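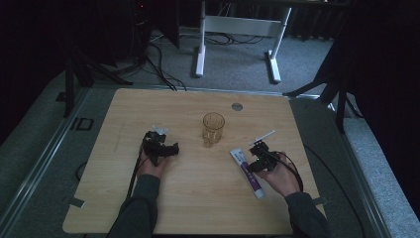
Iker Calvo asked whether quince suckers should count as a separate plant or as part of the parent tree, and he'd like it settled before anyone uses the spring figures.

Good question, and it changed the whole layout! From this release each sucker gets its own row, with the parent tree's label in the column called parent. If the cell is blank, the shoot came up from seed.

Oker Quince Records
README for the sucker and rootstock tables

These are notes on quince trees grown on their own roots and on bought-in rootstock, kept by a handful of us with heavy clay gardens and far too much fondness for quince jelly. There are about 3,000 rows covering 19 gardens. I love this fruit and I'm delighted to see so much of it written down in one place.
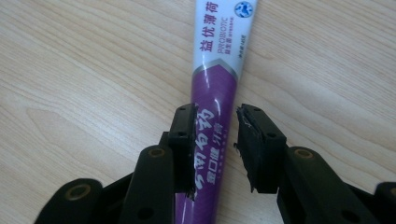
The main table is trees.csv, one row per visit to a plant. Columns are garden, label, parent, month, height_cm, girth_mm, soil and notes. Heights are taken from the soil to the tallest living bud. Girth is measured 15 cm above the ground, or left blank on anything shorter than that.

Soil is the gardener's own word for it (clay, loam, sandy, "horrible"). Sioned Cadwaladr has tidied the spellings but left the opinions alone.

The second table, cuttings.csv, holds 400 hardwood cuttings taken in October and followed until they rooted or died. Iñaki Arroyo set his in open ground and Itziar Garrido used deep pots, so do check the method column before comparing the two - the pots dry out much faster.
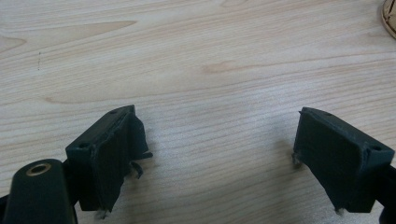 Missing values are empty cells, never zero. A zero in height_cm means the plant was cut to the ground on purpose, usually to encourage new shoots for layering.

Known problems: two gardens swapped labels after a winter gale and we've only untangled one of them. Leaf blight was noted from the second year onwards, so earlier rows say nothing either way.

Use the tables however you like, and please mention Oker Quince Records if you publish anything. Corrections go to Itziar, with the garden and label in the subject line.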